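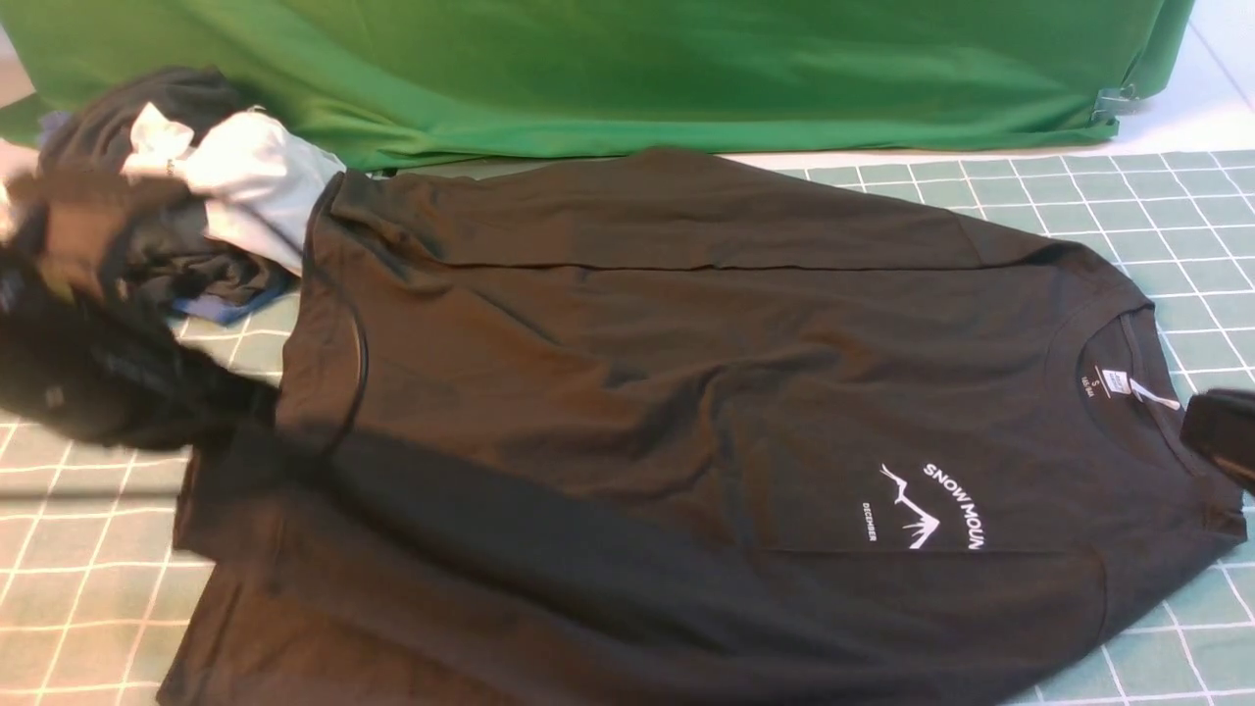 A black short-sleeved T-shirt with a small white mountain print, laid on a gridded cutting mat.

Huvetico opens clothing finishing room in Worham

Reading time: 3 minutes

WORHAM, 2 February 2025. Huvetico, a clothing finishing and resale company based in Buminberg, has opened a second workroom in the former Lill dry goods building in Worham. The room will handle unsold T-shirts, sweatshirts and other knit tops that shops return at the end of a season.

The company checks, folds, bags and boxes the clothing so that it can go back on sale. Until now all of this work was done in Buminberg, where shelf space ran short each winter. The Worham room has 1,248 square feet of floor space on the ground level, with a loading door on the alley side.

Work began with a lot of 588 shirts from a single shop order. Most are dark colors with a small print on the chest. The lot came in mixed sizes and had been packed flat in the shop's own cartons.

Each garment is laid out by itself on a table before it is folded. Staff look at the neckline, both shoulder seams, the sleeve hems and the bottom hem, then turn the garment over and look at the back. Prints are checked for cracks, lifted edges and marks from rubbing. White ink on black cotton gets a second look under the table lamp, where lint and small scuffs are easier to see.

Size is read from the label inside the collar. Where the size is printed directly on the fabric, it can be faint, and a garment with a label that can't be read is measured across the chest and down the back. The tables are covered with gridded mats for this purpose. The same grid is used to keep the folds square.

Huvetico leaves plastic tag fasteners in place during checking. A loose loop is removed at the folding table with snips and dropped into a jar kept there. Pulling a fastener out by hand can leave a hole in a knit collar, and the company has asked shops not to do it before sending clothing in.

T-shirts are folded to one size so that they stack evenly on a shop shelf. The shirt goes face down, the sides are brought in to the same width, the sleeves are turned back, and the body is folded up from the hem. The finished piece shows the neckline and, where the print is high enough, the print as well. Garments that have been creased in transit are steamed first and left on a rail to dry.

Clothing is sorted into 3 groups. The first goes back to the shop that sent it. The second has a minor fault, such as a loose thread or a mark that can be cleaned, and is put right in the workroom before it is bagged. The third can't be sold as new and is offered at a lower price at the Huvetico counter in Buminberg.

Winter designs make up much of the February work. A shirt with a month or a season in its print is harder for a shop to sell in spring, so many owners choose to have these pieces folded and stored until the fall. The Worham room has shelving for 112 storage boxes. Each box carries a card on the short end with the design, color, sizes and the name of the shop.

Shops in Worham and Buminberg can bring clothing to the loading door on weekday mornings. Cartons should be closed with paper tape and should have a packing list inside, on top of the clothing. Hangers should be taken out. Huvetico doesn't accept knitwear made of wool, lined jackets or anything that has been worn.

Smaller shops may send a part carton. There is no minimum order during February, and storage for this month's deliveries will be billed from the first day of the next month. A price list is available at the workroom and by mail on request.

The workroom isn't open to the public. Shop owners who would like to see the folding tables before placing an order can ask for a visit at the time of booking.

Huvetico checks, finishes and stores unsold clothing for independent shops. It operates workrooms in Buminberg and Worham.

Contact: Huvetico Press Desk, Lill Building, Worham | © 2025 Huvetico. All rights reserved. | Back to top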